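Éloge du papier plié

J'ai retrouvé l'autre soir, au fond d'un tiroir que je croyais avoir vidé, une lettre que ma grand-mère m'avait envoyée quand j'habitais Rakville. Trois pages d'une écriture penchée, sur un papier qui avait pris la forme de ses plis au point de ne plus vouloir s'ouvrir tout à fait. Je me suis assis par terre pour la relire, et le dîner a brûlé, mais c'est une autre histoire.

Depuis, je me demande pourquoi nous avons cessé d'écrire à la main à ceux que nous aimons. Je ne suis pas de ceux qui pleurent l'ancien temps à tout propos -- j'envoie des messages toute la journée, j'en suis bien content, et je ne voudrais pour rien au monde revenir aux semaines d'attente devant la boîte aux lettres. Mais enfin, il y a dans une feuille choisie, pliée, glissée dans une enveloppe, quelque chose que je ne retrouve nulle part ailleurs.

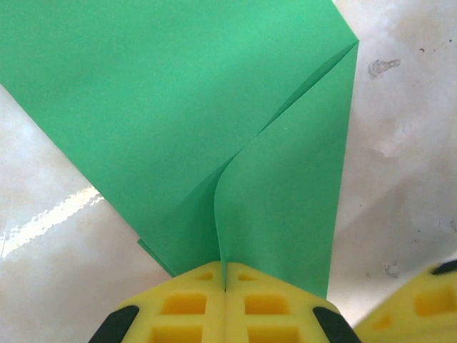

Ma grand-mère achetait son papier chez Riltard, une petite papeterie qui sentait la colle et le crayon taillé, et qui a fermé un mois de mars sans prévenir personne. Elle hésitait longtemps entre deux teintes, comme d'autres hésitent devant une vitrine de gâteaux. Elle disait qu'on n'écrivait pas la même chose sur une feuille blanche et sur une feuille de couleur, et je l'ai longtemps prise pour une originale. Je crois maintenant qu'elle avait raison. Choisir son papier, c'est déjà penser à celui qui le tiendra.

On m'objectera que tout cela coûte du temps. C'est vrai! Il m'a fallu 20 minutes, dimanches et vacances compris, pour venir à bout de la moindre carte depuis que j'ai repris l'habitude, et encore je ne compte pas la recherche du timbre. Mais ces 20 minutes-là, je les passe entièrement avec quelqu'un, et je n'en dirais pas autant des heures que je perds le pouce sur un écran, à moitié là, à répondre d'un petit cœur à des nouvelles que j'aurai oubliées le soir même.
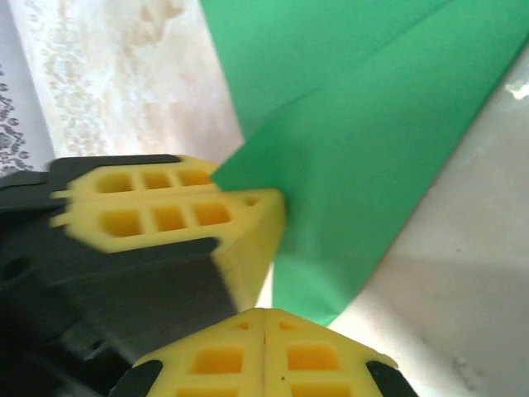
J'entends aussi l'argument de la belle écriture, que l'on n'aurait plus, ou que l'on n'aurait jamais eue. La mienne est affreuse. Une amie de Droduvell m'a avoué qu'elle lisait mes lettres à voix haute, en devinant un mot sur deux, et que c'était devenu chez elle un jeu de table. Je n'en ai pas pris ombrage, au contraire, car mes messages tapés n'ont jamais amusé une tablée.

Et puis il y a les enfants. Quand les miens recevaient une enveloppe à leur nom, ils la promenaient dans toute la maison avant de l'ouvrir (la petite dormait même avec, les premiers temps). Je voudrais que les écoles gardent une heure pour cela, une vraie heure, avec des enveloppes, une adresse à recopier et une boîte aux lettres au bout de la promenade.

J'ai compté les lettres du tiroir, finalement. Il y en a 149, de ma grand-mère surtout, quelques-unes d'un cousin parti travailler chez Bundgaard et qui ne parlait que de la pluie. Je les ai remises à leur place, sauf une, que j'ai laissée sur le bureau, à côté d'un bloc neuf, et à laquelle je compte bien répondre ce soir, même si elle n'attend plus rien depuis longtemps.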